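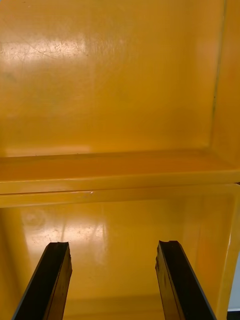 Yellow plastic bins, Hullerdale site

About Steltero

Steltero washes, inspects and stores reusable plastic bins for food packers and parts suppliers. The company started in Hullerdale with 2 wash lines and now employs 44 people.

Each bin is checked at the rim, the corners and the floor. Fine scratches on the inner walls are accepted – cracks and open seams are not. Rejected bins are sent to our Wirnuvach depot for regrinding.

Stock is held by color and footprint in 16 storage lanes. Standing customers are assigned a fixed lane. Minimum order for pooled bins is 815 units. Rental terms are reviewed every February.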